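Resetting a Shared Meeting Table

Stasetti Workplace Guides
Last reviewed: 2020-04-22

This guide applies to the round tables in the open office areas of the Wornlow building. Each table is to be left ready for the next group at the end of a meeting. The procedure takes 2 minutes and requires no special supplies.

Step 1. Remove personal items
Take all papers, cups, and devices with you. Items left on a table after hours are moved to the Masilela reception desk and held there for 30 days. Check the carpet under and beside the table for scraps of paper before leaving. 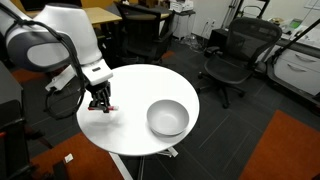

Step 2. Gather the markers
Confirm that each marker is capped before putting it away. Press the cap until it clicks. A marker that writes faintly should be handed in at reception and should not be returned to the table.

Step 3. Place the markers in the bowl
Each table is assigned one shallow bowl for markers. Lay the marker down flat inside it. Do not stand markers on end against the rim, as they tend to roll out when the table is moved. The bowl may not be used for food, coins, or paper clips. 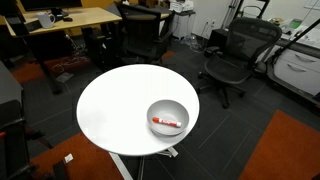
Marker stored in the bowl, near the edge of the table.

Step 4. Position the bowl
Keep the bowl to one side so that the rest of the surface is available for laptops and documents. The bowl must sit fully on the tabletop, with no part of it extending over the edge.

Step 5. Wipe the surface
Use a soft, slightly damp cloth. Glossy tabletops show streaks easily, and a second pass with a dry cloth is recommended. Marker stains may be treated with the Skimenitz cleaner kept in the supply cabinet. Abrasive pads are not permitted.

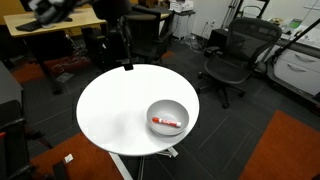 Step 6. Return the chairs
Roll office chairs back to the desks from which they were taken. Do not leave a chair in a walkway or on top of loose cables. Chairs with damaged casters or armrests should be reported through the facilities request form.

Tables reserved for the September open house follow a separate layout. Contact reception for a copy before moving any furniture in those areas.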